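Egg tips from the robot bench
Posted 17 January 2021 in Kitchen Odds and Ends

I've been promising an egg page for ages, and it has ended up being half kitchen tips and half what I do for a living, so bear with me. By day I work on a project called Fimia, teaching a robot arm to put eggs away in a tray. By evening I put my own eggs away, and I've got much better at it (my other half would say fussier).

The first thing we learned was about speed. We ran 552 attempts in October, half of them with the arm slowing down only at the very end and half with it slowing down well before it reached the egg. The early slow-down won easily. Just 4 eggs got knocked away in that half, and all of those were lying close to another egg. So at home, slow your hand down before you get to the egg. I used to swoop in like a seagull!

Tip two: open your fingers wider than you think you need to. We began with a neat little gap, just wider than an egg, and the arm kept nudging the shell on the way down and sending it off across the table. Wide open and then a gentle close, both sides arriving together, did far better. Same goes for lifting a hot boiled egg with tongs, by the way — people squeeze them nearly shut before they've even got to the pan.
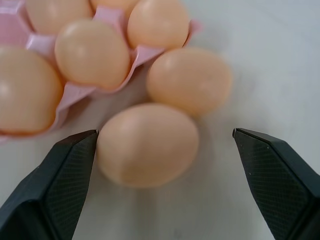 Tip three is to take the nearest egg first. We tried letting the software (ours is called Drivik, don't ask me who named it) choose whichever egg it was most sure of, and it would merrily reach over one egg to get at another. Making it clear the near one first cost us nothing in time and saved a lot of bumping. I now unload my shopping the same way, front to back, and I haven't lost an egg off the worktop since the summer.

Then there's the putting down, which I'd always thought was the easy bit. Of the attempts that went wrong, 152 in all, most failed at the tray and had nothing to do with the picking up. The egg would catch on a ridge between two cups, tip over, and either sit crooked or roll out. What helped was lowering it until it touched the cup, stopping, and only then letting go. Dropping it the last little bit is what does the damage. For kitchen purposes, pointed end down, let the cup take the weight, then open your fingers.

A few smaller things while I'm here. Grippy beats tight. A bit of texture on the pads let us turn the squeeze right down, and a pair of those bobbly silicone tongs will do the same for you. Wipe the pads too, as ours got noticeably worse when they were dusty. And if eggs keep wandering off your worktop, lay a folded tea towel down first. We didn't let the robot have one, poor thing, but I certainly do.

I should say the results are from one arm on one table, and we only did 20 attempts with the tray turned round the other way, so I wouldn't swear to any of it for every kitchen. We're hoping to repeat the tray part with a slower release and see whether the crooked ones go away.

Next time, getting the lid off a jar of beetroot without wearing it.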